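24 November 2018
By Nuria Marín

I've been selling dog collars with GPS tags for a while now, and the one I keep putting on my own two is the Clekis. After a neighbor's spaniel went missing from a back yard last year I wanted something that would ping my phone the second a gate got opened, and this does it (loudly!).

The tag clips onto any collar up to an inch wide and you get 6 days out of a charge, a bit less if your dog roams like mine do. You draw your safe zone on the map in the app, walk the edge once to check it, and you're set. 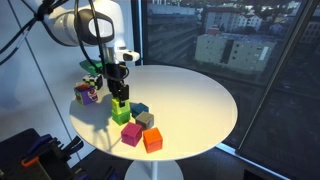
Price is $125 for the tag with a charger, or $130 with the reflective collar thrown in, and I'd go for the collar. The tracking plan is $69 a year and you can stop it whenever you like. Please still get your dog chipped, though – a thief can take a collar off in two seconds.

I have black and orange in stock, and blue comes back in December. Email me if you're stuck on sizing, and tell me the breed.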